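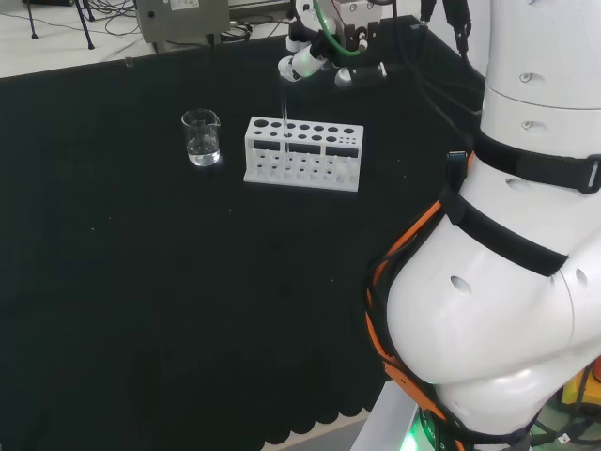
Fig. 1. Beaker and test tube rack on the black cloth.

Water hardness in four parts of Oltano – project report
Thursday, October 14, 2021

Aim

Find out if tap water in the old town is harder than in the new estates. Everyone says it is, kettles fur up faster etc. Wanted numbers.

Background

Hardness is mostly calcium and magnesium picked up from rock. Old town gets its water from the Fiston spring (limestone), the estates get theirs from the Dhanial reservoir. So we expected a difference.

Method

Samples collected in September, cold tap, left running 2 minutes first. 600 ml bottles, rinsed with the same water. Soap test first, then titration with EDTA for the proper values. Eriochrome black as indicator, red to blue. Repeated each titration until two results agreed.

The soap test is a bit rough – depends how hard you shake. Same person shook every tube for that reason.
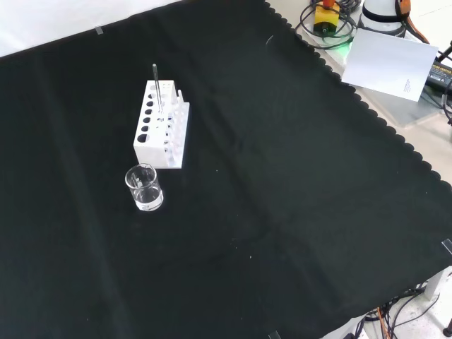 Fig. 2. The rack, seen from the side.

Results

Old town was hardest, 187 mg/l as calcium carbonate. Station road came out at almost 150. Both estates well below that and close to eachother. Soap test gave the same order, except the two estates swapped places.

Discussion

Fits what we expected. Station road is in the middle, maybe it gets a mix of both supplies? Water company map doesn't show it clearly. Colour change was hard to judge at first, we overshot a few and threw those out.

Would of liked more samples from Plustedier, only had one house there so it's left out of the results. Also should repeat after heavy rain.

Sources: class notes on titration, town water map, label on the indicator bottle.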